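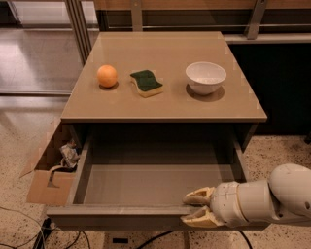

Gil-soo Ahn wrote to ask whether it was safe to just tug the arm backward by hand once the fingers had locked on a drawer and fault 3013 was showing. Please don't, Gil-soo, however tempting it is!

Print this page | E-mail this page
Manuals > Vostunix Arm > Faults > 3013, Grip Will Not Release

Fault 3013 means the arm has asked the gripper to open and the gripper hasn't answered. Take your time with this one, and have a cup of coffee first if you like.

1. Press the stop button and leave it pressed.
2. Wait 14 seconds for the joints to lock.
3. Hold the wrist with one hand before you touch anything else.

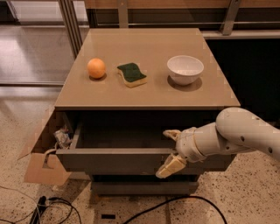
Releasing the fingers by hand is slow work, and we would much sooner you were slow than sorry. Turn the release screw with the Plekix key, a little at a time. With one finger over the top rim of a drawer front and the other hanging in front of it, let the lower one come away first, then lift the upper one clear.

CAUTION: Keep your own fingers out of the drawer until both grip pads are free.

4. Restart at 70 percent speed and run the drawer task again.

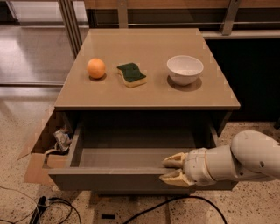
Fig. 3. Gripper on the drawer front, near the right side.

NOTE: If 3013 comes back, write to Gun-woo Song at the service desk and send the fault log along.

Print this page | E-mail this page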